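Bemwood gets its own science kitchen as Drekari doors open to families

5th May

A new community space where people of all ages can cook, measure, mix and find out why things happen has opened its doors in Bemwood. The Drekari Kitchen Lab takes up the ground floor of the old Kaczmarczyk bakery on the market square, a building many local people remember for its rye loaves and its very steep front step (now a ramp!).

The idea is a simple one. Cooking is full of science, and most of us do it every day without giving it a second thought. At Drekari, visitors can look into why bread rises, what makes jam set, how red cabbage water changes colour and why some sauces split when others hold together. Every session finishes with something to taste and a recipe sheet to take home.

Teresa Vieira, who runs the project, grew up four streets away and taught chemistry before coming back to Bemwood.

"I've wanted to do this for years and I'm over the moon that we're finally open," she said. "My grandmother made the best custard I've ever eaten and she never once used a thermometer. I'd love people to come in and bring that sort of knowledge with them, because we've got plenty to learn from it. And if your custard has always gone lumpy, come along too, we'll have a go at it together."
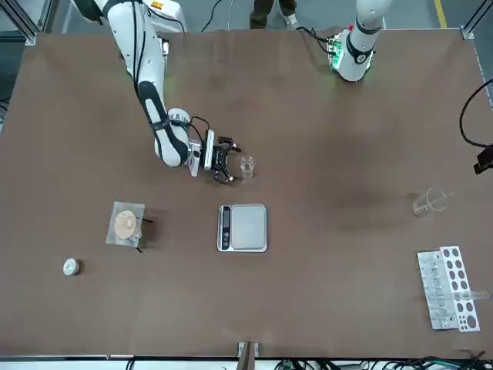

A small glass beaker on the worktop.

The opening programme runs until the end of November, with 58 sessions in all. Saturday mornings are for families with children aged eight and over, and there are evening classes for adults on bread, cheese and pickling. A weekday lunch club will look at the food people ate in Bemwood in their grandparents' day, using recipes sent in by residents. The first to be tried is a barley and leek soup from a notebook found in the bakery loft.

Work on the building was paid for through local giving and a run of bake sales, the last of which brought in £3,212. The old brick oven has been kept and repaired, and it will be lit for the bread classes.

Each session has room for 23 people. Family mornings are free, and adult evenings cost £8 with all ingredients included. Places can be booked at the front desk or at Bemwood library. Anyone with a food allergy is asked to mention it when booking so that the team can plan ahead.

Recipes for the lunch club are still very welcome, handwritten ones especially, and can be handed in at the desk during opening hours.

Related news
Rye bread returns to Bemwood market square
Call for old recipes: what did your family cook?
Bakery ramp finished ahead of spring opening
Zonodix Hall autumn talks: booking now open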